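Gripper trials move to the steamer at Dendow
23 August 2020

We finally got the two grippers side by side at Dendow, and I've been itching to write this up! The job is a kitchen one – open the steamer, get the buns in and out, don't squash anything. I picked it over our old block-stacking test from June, which every gripper we own can pass by now.

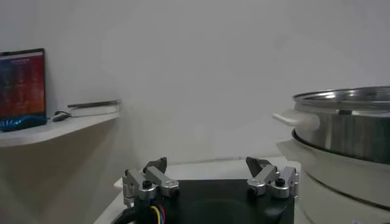
The Clokia gripper is the one I expected to struggle. It closes with a lot of confidence, let's say, and the default force setting was way too much for soft food, so I wrote a gentler profile for it. What I like are the tapered fingertips, which ought to slide in behind a loop handle like the white one on our pot without needing a perfect approach. The wrist camera sees both tips all the time too, and that makes lining up so much easier.

The Peng gripper costs $300 more and comes with its own controller. Setup took me 8 minutes, cable ties included (I timed it, of course I did). The menus are a mess, but the force control is lovely once you find it.
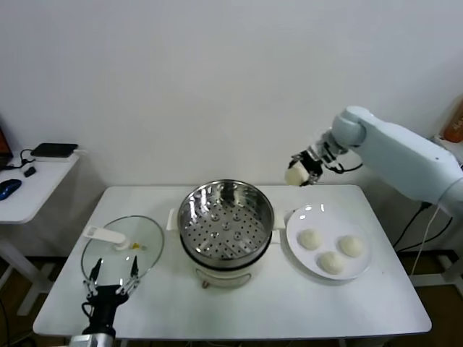

Each gripper gets 3 full runs with the same buns and the same starting spots, and I'm scoring dents as well as drops. After that we swap controllers and try the Skekance one on both arms. I'll post the scores when the last run is in – my money's on Peng for the buns and Clokia for the lid.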